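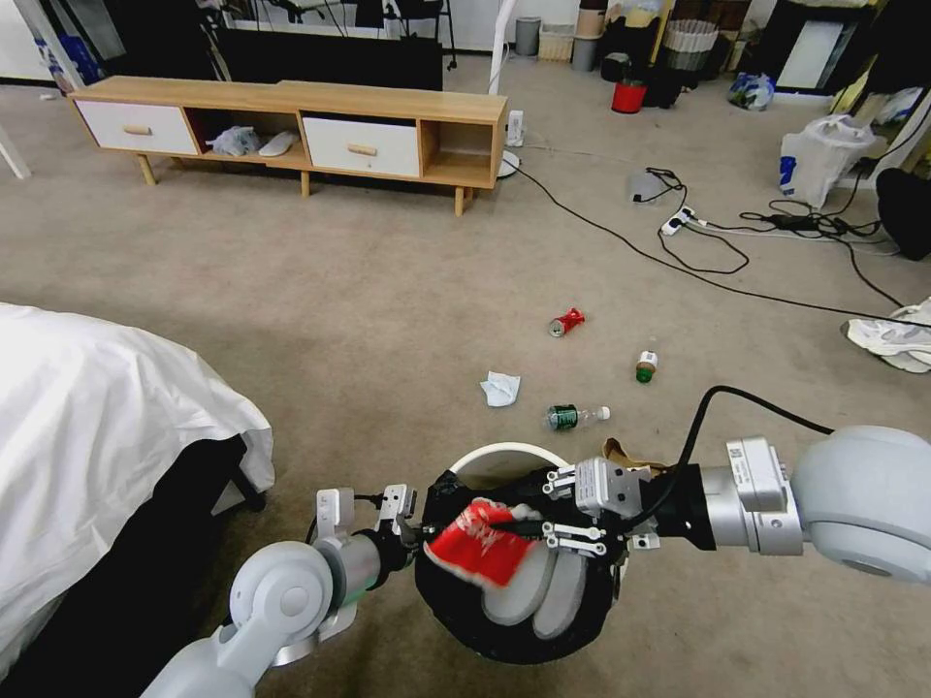 Figure 2. Black floor bin of the round type, with litter on the carpet ahead of it.

Print this page | E-mail this article
Home | Issues | Archive | Contact

4.3 Do more bins mean less litter?

The claim that litter falls as bins are added is repeated so often in the facilities literature that few authors bother to support it. We are not convinced. The Roven survey, usually cited as the strongest evidence, compared two office buildings, one of which had also changed its cleaning contract in August. Any difference between them could be due to the bins, the contract, or the weather.

Our own counts give the idea little help. Across 58 rooms at the Shi and Mumidon sites we logged 317 items on the floor before bins were added and 181 after. That looks like a large drop - until the rooms are split by use. Nearly all of it came from break rooms, where the vending machines were taken out during the same period. In carpeted rooms with open bins (Figure 2) the change was too slight to separate from ordinary variation.

The Flulilora guidelines, revised in October 2021, still advise one bin per desk cluster. They cite no trial. They also treat an item on the floor near a bin as a missed throw, which is a guess about behavior that a floor count cannot test. Some items may have been dropped elsewhere and kicked along, or left by people who never meant to use the bin.

None of this shows that bins are useless. It does suggest that published effect sizes should be read with care, especially where the same firm supplied both the bins and the data.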